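Home > Kitchen > Sinks and taps

Lulico tall single-lever kitchen tap

Code 1241. In stock at Clostamlow, ask if you want more than a couple.

I've been selling taps for a long while now and I still get a bit excited when one comes along that I'd happily put in every kitchen I fit (my own included, and yes, I did!). The Lulico is a tall, slim tap with one lever low down near the base, so your hand goes to the bottom of it and the pole above stays free of fingerprints. Well, mostly free. I have children.

I first saw it at Benedikt Hinrichs' place when I went over to look at a leaking waste, and I spent more time playing with his tap than mending the leak. Lift the lever for flow, turn it for hot and cold, all with a wet elbow if you've got your hands full of dough. It's got a nice bit of weight to it, and it doesn't go stiff halfway round like my old one did.

What's in the box

Tap, two flexible hoses, fixing nut, rubber washer and a folded leaflet. Keep the leaflet! The drawing on the back is the one that makes sense, the one on the front is for the bathroom version.

Will it fit?

It wants a single hole, and it'll go through the back of a steel sink or straight into the worktop. The hoses are 300 mm each, fine for most base units, but if your pipes come up low down at the back you'll want extenders. We sell those too, Ilse in the shop knows which ones.

Do measure upwards before you order. People always check the hole and forget the cupboard, or the windowsill, or the boiler shelf somebody's uncle put up in the eighties. If you've got anything hanging over the sink, send me a quick snap with a tape measure held against the wall and I'll tell you if it's going to be a squeeze.

Which sink to put it with

Brushed stainless steel, if you're asking me. You can put it with a ceramic one and it looks lovely, but I like the bright pole against the duller grey, and a brushed basin is much kinder about scratches than a polished one. We keep the Tisora single bowl for just this reason. Buy the two together and I'll throw in the waste kit.

Behind it I'd go plain. I've got a white panel at home instead of tiles, no grout to scrub, and it makes even a dark corner feel bigger.
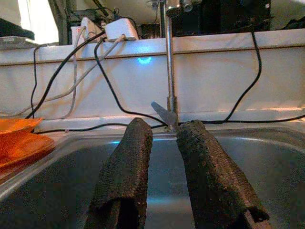

Cleaning is the other thing I get asked about all the time. Warm water, a drop of washing-up liquid and a soft cloth, then dry it off. That's really all you need on chrome. Please don't go at it with the gritty cream stuff, it takes the shine off and I can't put it back for you. For limescale round the base, wrap a cloth soaked in weak vinegar round it for a few minutes and rinse well. On the sink, always wipe along the grain of the steel, never across it.

Round our way the water's very hard (Whitfield lot, you know what I mean), so I give mine a proper go every couple of weeks and it's held up well.

Delivery and returns

Orders over £200 go out free, anything under that is a flat charge worked out at the checkout. You've got 14 days to send it back if it hasn't been fitted. If it has been fitted and something's wrong, ring me first before you take it all apart again, nine times out of ten it's the washer.

Fitting can be booked with Njoroge Langat, who covers Clostamlow and Whitfield. He gets very full up in December.

Spare washers and hoses are on the parts page.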